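Grivholm Desktop Drawer Cabinet
Item 1124

Okay, I'll admit it, this little cabinet is my favorite thing in the shop right now! I've had one at home since February and it has swallowed all my sewing stuff (the buttons, the bias tape, the bobbins I kept losing under the couch). It comes fully built, so you just lift it out of the box and find it a spot.
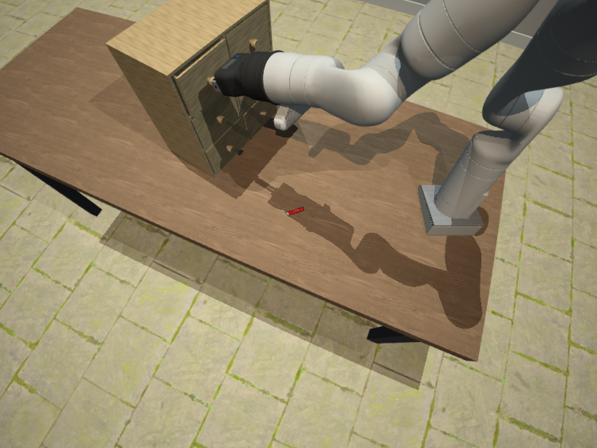
Griet Coppens: Mine lives in the hallway with keys and dog leashes in it. The drawers were a bit stiff for the first week, then a rub of candle wax sorted them out.

Thanks Griet, I do the same with mine! Beeswax works too, and we sell the Koltada bar for 4 dollars if you'd like to add one to your order. Go easy on it, a thin swipe along the runners is plenty.

People keep asking me about finishing, so: dust it with a dry cloth and skip the spray polish. If you want to oil it, try a dab on the back first

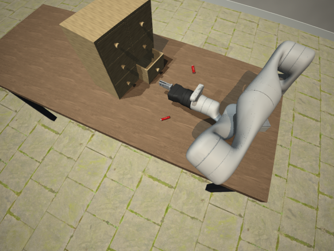
and leave it overnight before you decide, as oil can darken wood more than you'd expect. I went a shade too far on my first one and had to sand it back, which took a whole evening and a lot of muttering.

Shipping is free on orders over 300 dollars. Returns go to Rianne Michiels at the Kramer street store.

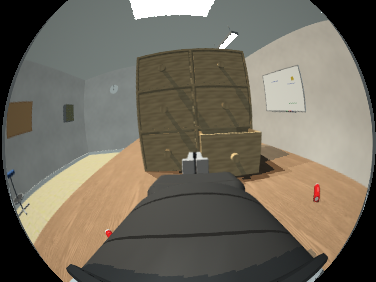 Grivholm cabinet, six drawers with round wooden knobs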